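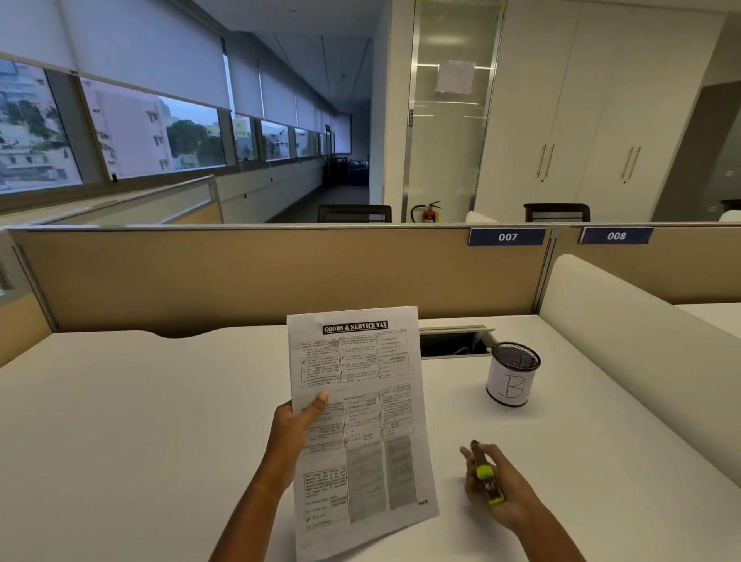 Home | Guides | Patches | Forum | Log in

Section 4: Moving your Clandari save to a new computer

Clandari doesn't use cloud saves. We tried them during the beta and people lost farms, ships and, in one memorable case, a marriage. You'll be moving the file yourself, and it takes a few minutes if you follow the order below.

Before you start

You need version 744 or later on both machines. The number is at the bottom left of the title screen, in a grey we keep promising to make darker.

CAUTION: Do not open the game on the new computer until step 5. It will cheerfully create a blank save and treat it as your favourite.

1. On the old computer, load your game and sleep at any inn. Saves made in the open at Didirthorpe don't export properly. We know.

2. Quit to the desktop. Closing the lid is not quitting.

3. Open the Kuton launcher, choose Settings, then Export Save. You'll be given a recovery phrase of 3 words. Write it on paper and put the paper somewhere you'll find it again.

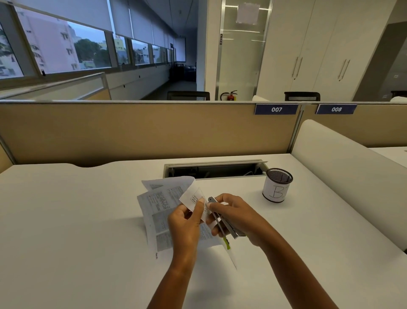 Fig. 2: Folded slip, printed sheets underneath.

4. Copy the export folder to a USB stick. Take the whole folder, including the file called "crumbs", which looks like rubbish and holds your entire inventory.

5. On the new computer, install the game, open the launcher and choose Import Save. Point it at the folder and type in your recovery phrase. Capitals matter. Spaces don't.

6. Wait for the progress bar. It will sit at 51 per cent while it rebuilds the map, and the fan may get noisy.
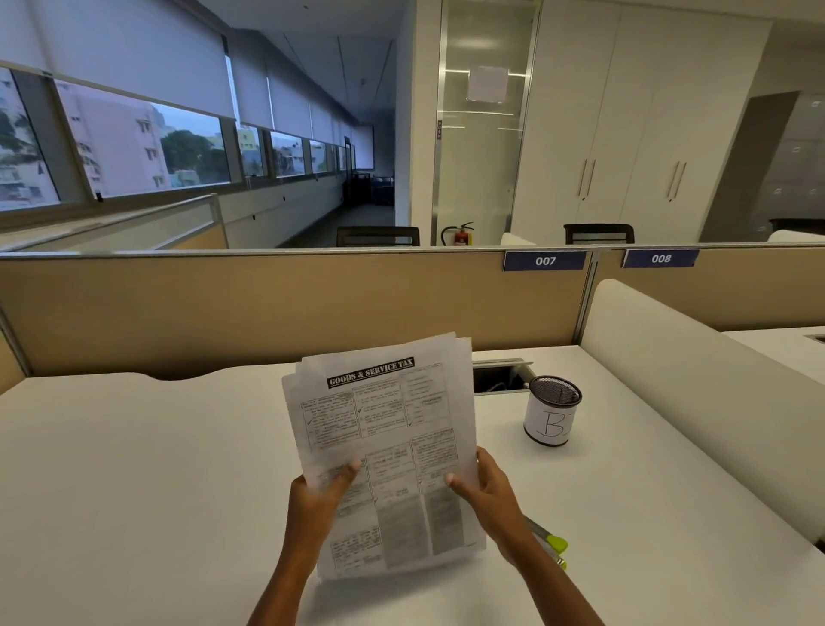

7. Press Play and check your character's name, your gold and your horse before saving over anything. If the horse is a different colour, that's cosmetic and will sort itself out after one in-game day.

NOTE: Mods don't travel with the save. Reinstall them afterwards, one at a time, starting with whichever one you'd miss most.

If the import fails

"Phrase not recognised" usually means a spelling mistake. "Folder incomplete" means you left the crumbs behind — go back to step 4. For anything else, post the log in the forum and Tanvir Gamage will get to it, generally after dinner.

Last updated 11/11/22

Comments (4) | Shares (3)

© Abeysekara Games | Contact support | Back to top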